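Prallden Skills and Hiring Survey: data card

Version 3, last changed 2019-03-19
Maintained by Catrin Owen and Ferdinand Wieser

Summary

Survey answers from people who left school or college and went looking for a first full-time job in the Zemdale area. The survey asks what training they had, what they could do when they started looking, and what they were asked for at interview. There are 953 rows, one per person, and 65 columns. A second, smaller file holds the answers of 147 employers.

Files

people.csv — one row per job seeker
employers.csv — one row per employer
codes.csv — job titles and the job family each one was put in
questions.txt — full wording of every question, in the order asked

All files are UTF-8, comma separated, with a header row. Empty cells mean the question was skipped. The value 99 means the person was never shown the question. Please do not average over it.

Main columns in people.csv

id: random, not linked to anything outside this file
edu_level: highest level finished, 1 to 8 (see codes.csv)
edu_field: field of study, free text, lower case
cert_any: 1 if the person holds a trade or short course certificate
work_before: months of paid work before the first full-time job
skill_self_*: self-rated skills, 1 low to 5 high
asked_degree: 1 if the interviewer asked about a degree
asked_task: 1 if the person was given a practical task
first_job: job title as written by the person
job_family: our coding of first_job

How the answers were collected

The form went out by email and on paper through the Pryor career office. Paper forms were typed in by Cadi Griffiths and checked by Ferdinand. Where the two disagreed, the paper was pulled again. Collection closed at the end of August and late forms were left out, even complete ones.

Job titles were coded by hand with the Erkaton list. It is weak on care work and on anything to do with repair, so we added a few families of our own. These start with X in codes.csv.

Known problems

Self-rated skills are self-rated. People with a trade certificate mark themselves lower on writing than their interview results would suggest, and we have not tried to correct for this.

The column work_before mixes summer jobs and apprenticeships. Version 1 kept them apart, but too many people filled in both.

Employers answered for the whole firm, so a firm that tests welders but hires office staff on degrees shows up as doing both.
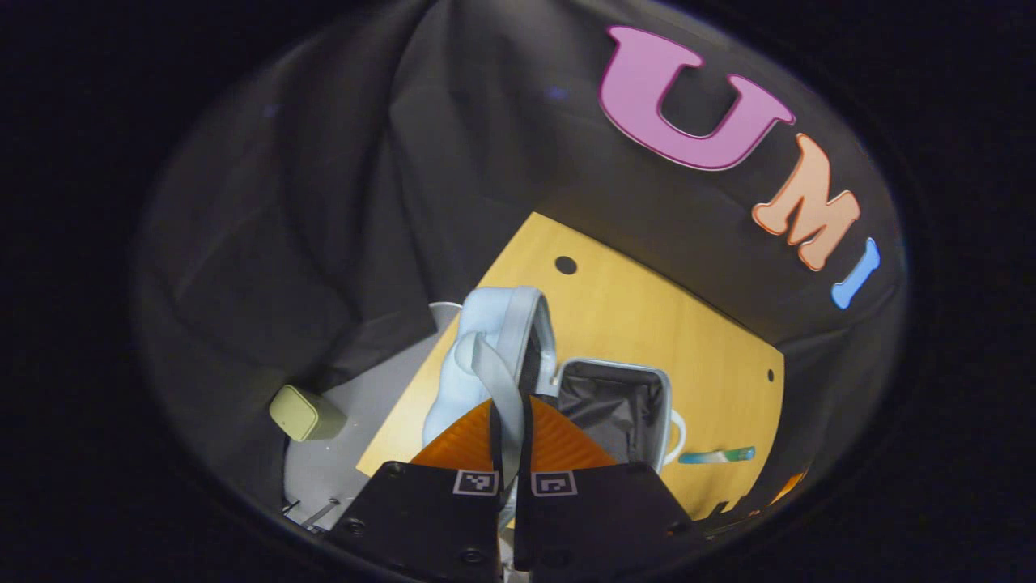
Morag Crichton wrote after version 2 that asked_degree should not be read as "a degree was required." In her interviews the question often came up as small talk, and two people she hired had left college early. We agree. The column name stays as it is so that old scripts keep working, but questions.txt now carries a note.

Changes

Version 3: 99 separated from empty cells, X families added, typing errors in edu_field fixed
Version 2: employers.csv added
Version 1: first release

Use

Free for teaching and research. Do not try to identify people from first_job and edu_field together — some of the titles are rare. Corrections go to Rhiannon Yorath, with the row id and the file version.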